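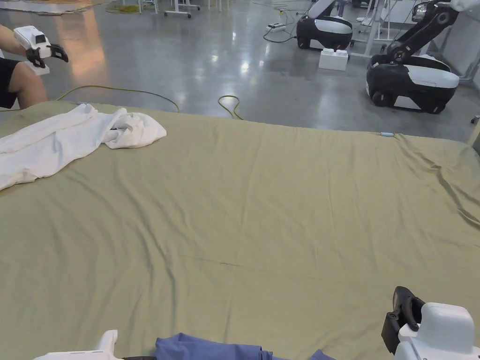
Crumpled white garment on the green sheet

Predow 27 or wait? (monitor thread)

tolvan_m
Hello all, I've had my old office monitor for donkey's years and I'm finally ready to treat myself! I'm torn between the Jisano, which is brighter on paper (600 nits), and the Predow, which costs a good bit less but has a matt coating people seem to love. Mostly photo editing in the evenings, plus a bit of telly. Any thoughts gratefully received.

Ebbe Bråten
Lovely dilemma to have. I've used the Predow since June and I'm very fond of it. Colours were close to right out of the box, and the stand goes low enough for my desk (I'm short, so this matters to me more than it should). 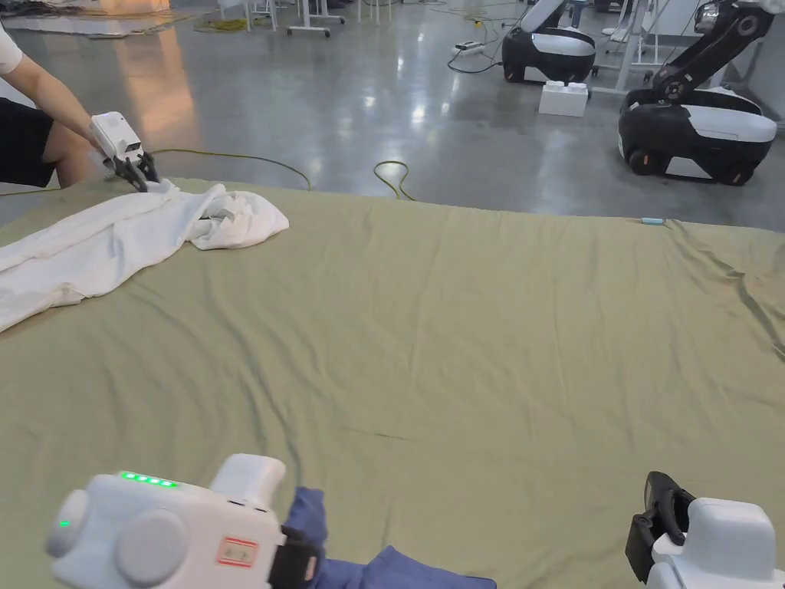 The one thing I'd grumble about is the menu, with a fiddly little joystick round the back that I still press the wrong way. Once it's set up you can leave it be, though.

plulofan
Sorry Ebbe, I have to disagree about the colours. Mine had a green tint in the greys and I sent it back. I'd pay extra for the Jisano.

Ebbe Bråten
Fair enough, perhaps I got a good one! Was yours on the early firmware?

plulofan
No idea, I'm afraid, I never looked.

tolvan_m
Thank you both, that's really kind. I'll try the Predow and keep the box.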